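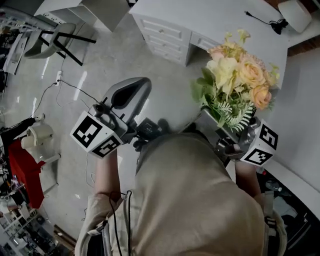
Cover crop termination trial enters second season

July 19, 2020

Turnwood has begun the second season of its cover crop termination trial at the Ellora site. The work compares three ways of ending a cereal rye and hairy vetch mix ahead of grain corn: roller-crimping at flowering, mowing followed by shallow tillage, and early herbicide burndown. Each treatment is repeated in four blocks on a silt loam with moderate tile drainage.

Rye biomass was sampled in the first week of June, one day before the crimped plots were rolled. Dry matter averaged 1,144 pounds per acre in the early burndown plots, which had been sprayed before stem elongation. The crimped plots were well above that and formed a continuous mat over the row middles. Corn was planted into all plots on 30-inch rows with a no-till planter fitted with row cleaners.

Emergence was slowest under the crimped mat. Stand counts are taken in a fixed length of row equal to one thousandth of an acre, then multiplied by 1,000. At the second count, the crimped plots trailed the tilled plots by 2,000 plants per acre. Seed depth was uneven where the closing wheels rode up on residue, and down pressure will be raised next year.

Soil moisture is logged at two depths by Jisero probes. The upper probe in block 3 stopped reporting after a connector failed and has been replaced. Readings from that plot before the repair will be left out of the season average. Infiltration tests are set for after harvest, on wheel tracks and untracked rows separately.

Nitrogen is the open question. Vetch made up 35 percent of the stand by weight at the June sampling, less than the seeding rate would suggest, and winterkill in the low end of block 1 explains part of the gap. Pre-sidedress nitrate samples have gone to the Wanyama lab. Sidedress rates were held equal across treatments so that yield differences can be read against termination method alone.

Plot maps and the sampling protocol are available from the Turnwood field office on request.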